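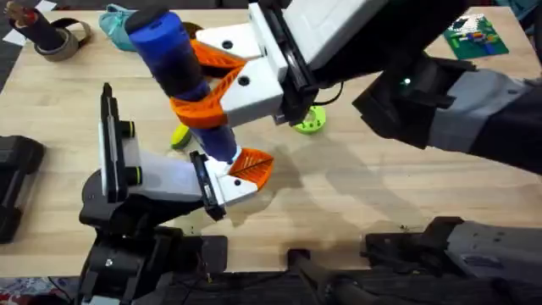
Visit to the Harora robotics workshop, Gunstead

Last updated: March

We went to Gunstead to settle one question before the budget closes: should the packing room at Wandico ask for one robot arm or two? Harora runs an open afternoon for buyers, and we had most of it, from 1:30 until they shut down the benches.

The workshop is on the ground floor behind the sales office. Parking is easy. There is a sign-in desk, a short safety talk, and then you are free to walk between the benches and stop where you like.

We spent the longest at the two-arm bench. The arms there share one blue cylinder, one gripping it near the top and the other at the narrow bottom end. The upper gripper has two orange lattice fingers, the lower one orange lattice finger and a black plate. Our own handling problem is close to this. Bottles come to us at one angle and have to leave at another, and a single arm has to put the bottle down and pick it up again. Whether a second arm saves enough time to pay for itself is something we still have to work out with our own bottles.

The table had other things on it as well, among them a roll of packing tape and a flat green board. I would rather see that than a bare bench. Our stations are never clear either, and we should allow for it in the layout.

Costs, as quoted to us on the day:

Replacement fingers are $215 a set. We would need two sets per arm on the shelf, so the spares line doubles if we go to two arms.

The mounting table is $2,000, and the same table is used for one arm or two. Delivery is extra and depends on the floor. Ours is upstairs, and the goods lift needs to be measured before we order anything.

Operator training is $296 per person. We had put nothing in the plan for this. Four people would cover both shifts.

The arms themselves are priced by written quote only. We have asked for one quote for a single arm and one for a pair, both with the same grippers, so they can be compared line by line.

Lead time is 6 weeks from a signed order. Add electrical work at our end, which Wongsuwan did for the last conveyor and would probably do again. They need to see the drawings first.

I also asked about service. A yearly contract is offered but can be left out in the first year. I would keep it in. The last machine we bought without one stood idle for most of a month waiting for a part.

My suggestion is to budget for the table, training and one arm now, and to leave floor space and a power feed for the second. Before that is final we should send Harora a box of our bottles, including the tall ones, and go back to watch them handled.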